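The drawer that never empties

Every December the magazines tell us to declutter, and every spring the cables are still with us. Nadège Carré, who sells tidying courses in Faleswood, blames sentiment. I doubt it.

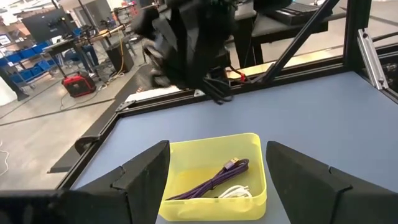
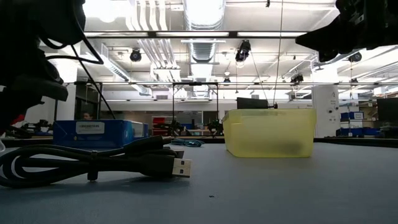

Coiled, and kept.

Her rule is simple: unused for six months, out it goes. Fine for jumpers. But a lead costs nothing to store and 16 pounds to replace — usually on a Sunday. Eilif Eklund took the course, binned 25 of them and bought five back. Carré calls that a success. Her next session is fully booked.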